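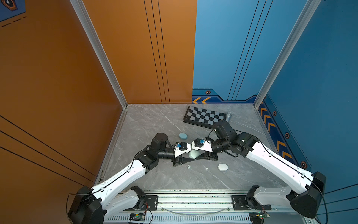 The logbook lost a week of my hours and the help page told me it couldn't, wrote one reader of the last version of this guide. We have tried it ourselves since, and the reader was right: Masis can drop entries. The supplier's own leaflet still says that every hour is "safe from the moment you type it". Treat that as a hope.

Section 3: Recording your placement hours

This section is for pharmacy technician trainees at Lernness who log their placement hours in Masis. If your placement is at the Ballach site you will also need the paper sheet described in step 7.

Before you start

Have your placement code to hand. It is printed on your joining letter, not on your student card, whatever the sign-in page says. The code for Ballach is 1812. Other sites have their own.

Setting up the logbook

1. Sign in and choose Placements, then My Logbook. If you see a page headed Welcome Tour, close it. The tour shows an older layout and half the buttons have moved.

2. Type your placement code and press Find. Check that the site name matches your letter before you press Accept. Masis will happily accept the code for a site you have never been to.

3. Choose your supervisor from the list. If the name is missing, stop and ask the placements office in Room 127. Do not pick Other. Entries sent to Other go into a queue, and we have yet to find out who reads it.

Caution: You cannot change supervisor once hours have been entered. The Change button is there, but it does nothing for trainees.

Entering a shift

4. Press Add Shift and enter your start and finish times using the 24-hour clock. Take off your meal break yourself. There is a box marked "Deduct breaks automatically", which in our tests took the break off twice on any shift that ran past midnight. Leave it unticked.

5. Choose the tasks you carried out. The list is long and some of the wording overlaps, so agree with your supervisor which headings you will use and stick to them.

6. Press Save, wait for the green bar, then go back to My Logbook and look for the shift. The green bar by itself proves very little. If the shift isn't listed, enter it again.

Note: Masis is said to save as you type. We have seen this work on the library computers and fail on phones.

7. Ballach trainees only: copy the shift on to the paper sheet and have it signed the same day. Scans can be up to 10 MB each.

Sending hours for approval

8. On Saturday, or after your last shift of the week, press Submit Week. Print the page or save a copy first.

9. Look again two days later. "Received" means the hours have arrived. Only "Approved" counts towards your certificate.

Caution: The progress ring on the home page adds in hours that have not been approved. Ignore it when working out whether you have finished.

If you use Sakamoto for your coursework

The two systems are described as linked. Your name and email address pass across, and that is as far as we have seen it go. Hours entered in Sakamoto do not appear in Masis, so enter them in Masis only.

Missing hours are dealt with in Section 4. You will need your saved copies.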